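The Second Life of Soft Things

Marisa Marino keeps her old jeans in the same closet as her guest towels, and after an afternoon at her house in Sekholm I want to rearrange my whole life around that closet. It is 40 inches wide, with five shelves, and everything on it gets used!

She learned to fold from her grandmother, who took in mending in Estport and charged 15 cents a hem. "She'd press a shirt flat with her palm before she ever reached for the iron," Marino told me, pulling a stack of blankets onto the floor. "I still do it. I can feel a weak seam that way."

Denim is her great love. She goes over every pair in February, when the house is shut up tight and she has the radio on, and sorts by weight – heavy legs for patching, lighter ones for bags, pockets saved whole whenever the stitching holds. 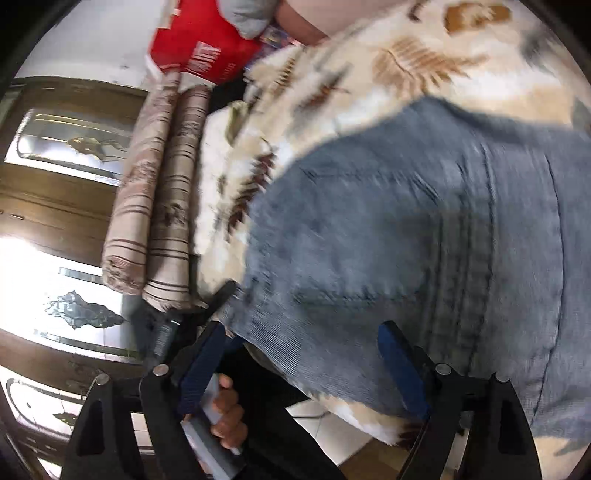 Blankets get folded in thirds and then in half, with the fold facing out, so you can grab one without toppling the rest. Thin things she rolls (I tried this at home the same night and freed up an entire drawer). And worn denim, the really soft stuff that has been through the wash for years, goes on top of the pile where you'll reach for it first. Mine is there now, two pairs, waiting for a free evening and a sharp needle.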